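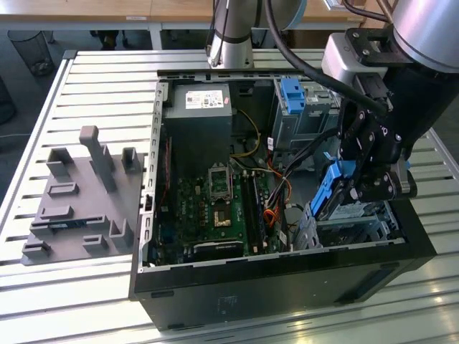

Lorna Manalastas
Workshop Coordinator, Ralwood site

In February we started taking apart old office computers with a robot arm, and many colleagues at Valloncombe and Prarley have asked me how it goes. I will try to answer in this newsletter.

Before, each of us opened the towers by hand, from the side panel to the last screw. We had 2139 machines in the store when the project began. It is repetitive work, and after a long shift the wrists and the thumbs complain. I did it myself for four years, so I know this well.

Now the arm takes over a part of it. Our first task for it is the drive area. The tower lies on its side on the slatted table with the panel already off, and the gripper comes down into the case to the blue caddy. The cables are the difficult point. The yellow and orange wires do not lie the same way in two computers, and a person sees at once where the fingers can pass. The arm must be taught this, and the teaching is done by the same people who did the work by hand. Ferenc from Heffernan showed us the software in two afternoons.

What changes for us? No one has lost a place. Two colleagues moved from the benches to preparing the cases and checking the parts, and they asked for this move. The memory and the expansion cards we still remove ourselves. Some of us miss having the whole computer in our own hands, and I understand them. We spoke about it at the team meeting and agreed that everybody keeps one day a week at the manual bench.

The next 500 towers are of an older model, with a different cage for the drives, so please expect slower days. If you would like to visit us, write to me before Saturday, October 3, 2020. We have 40 places for the visit, and safety shoes are needed.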